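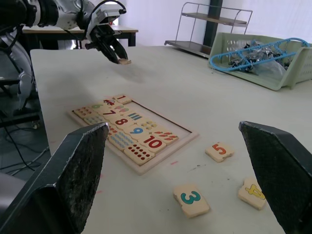 4. Reward Claims and Settlement Delay

Search this journal
Enter keyword or author

4.1 Claim procedure

Wasuvetti separates the earning of a reward from its settlement. When a player completes a round, the game server signs a voucher that states the wallet address, the reward amount in So, and a nonce. The voucher has no effect on the token supply until the player submits it to the claim contract. The contract checks the signature, marks the nonce as used, and releases tokens from the reward vault. A player may hold several vouchers and submit them together in one transaction, and the contract charges a single base fee for the batch.

This design keeps game play off the chain. It also means that the tokens owed to players at any moment are known only to the operator. We call this amount the unclaimed balance. It does not appear in the circulating supply reported by the block explorer, and it is not counted in the collateral ratio used by the Pindia lending pool, where So may be posted against stablecoin loans. A lender who reads only on-chain data will therefore understate the supply that can reach the market within a short period.

The problem grows with the length of the interval between claims. Players with small rewards tend to wait until the value of their vouchers exceeds the transaction fee by a comfortable margin. Players with large rewards claim early and often. The unclaimed balance is thus spread over many small accounts, and its release depends on the fee level more than on the price of the token.

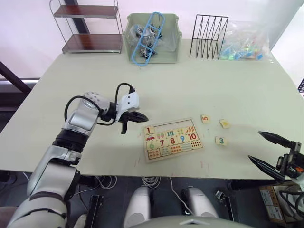
A fall in network fees makes a large number of small vouchers worth claiming at the same time. In our model, each account has a claim threshold equal to a fixed multiple of the current fee, and it submits all of its vouchers once their total passes that threshold. The claimed tokens are then sold, staked, or spent on in-game items in fixed shares. We do not model players who change their behavior after observing the actions of others.

4.2 Simulation setup

The simulation was run on Sarevport, a private test network with the same block interval and gas schedule as the public chain. We created 606 accounts and assigned each one a constant earning rate drawn from a log-normal distribution. Fees followed a recorded series taken from the public chain for the month of February. Every run began with an empty vault queue and a lending pool in which So made up half of the posted collateral.

Two settlement rules were compared. Under the open rule, vouchers are paid as soon as they are submitted. Under the epoch rule, vouchers are collected and paid together at the end of each epoch, and total payment per epoch is capped. Vouchers above the cap are carried forward in order of submission, with no interest. Epoch length was set to six hours in the base case. Each rule was run with the same seeds so that differences in outcome come only from the settlement rule.

The claim contract was written by I-seul Cha and uses the voucher format described above. Price was computed from a constant-product pool with a fixed amount of outside liquidity. Arbitrage against other venues was left out, and the price movements reported later should be read as upper bounds.

4.3 Effect on the lending pool

Under the open rule, liquidations were concentrated in the blocks that followed a drop in fees. The fall in price moved the weakest loans below the required ratio, and the sale of their collateral put further pressure on the same pool. Recovery took up to four epochs of equivalent time. Under the epoch rule, the same quantity of tokens reached the market, but over a longer period, and fewer loans crossed the limit. The cost is borne by players, who wait longer for payment and cannot know in advance which epoch will include their vouchers.

The cap also creates an incentive to submit early in order to hold a place in the queue. This raised the number of transactions carrying small vouchers and offset part of the fee savings from batching.

Figure 2. Wooden number puzzle and loose pieces on a white tabletop, between two gripper fingers.

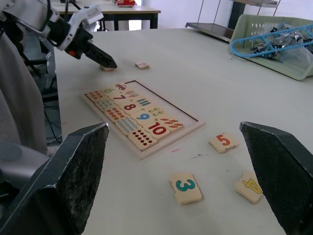
4.4 Limits of the model

The fixed threshold is the strongest assumption in this section. Real players may forget vouchers, lose access to a wallet, or claim for reasons unrelated to cost. A share of vouchers that is never submitted would lower the release of tokens under both rules. The operator could estimate this share from server records, but such records are not available to outside lenders.

We also treat the server as honest. A signing key that is lost or misused would allow vouchers to be issued without matching play, and the per-epoch cap would then limit the rate of loss without preventing it. Key management is treated separately in Section 6.

Share this article
2 comments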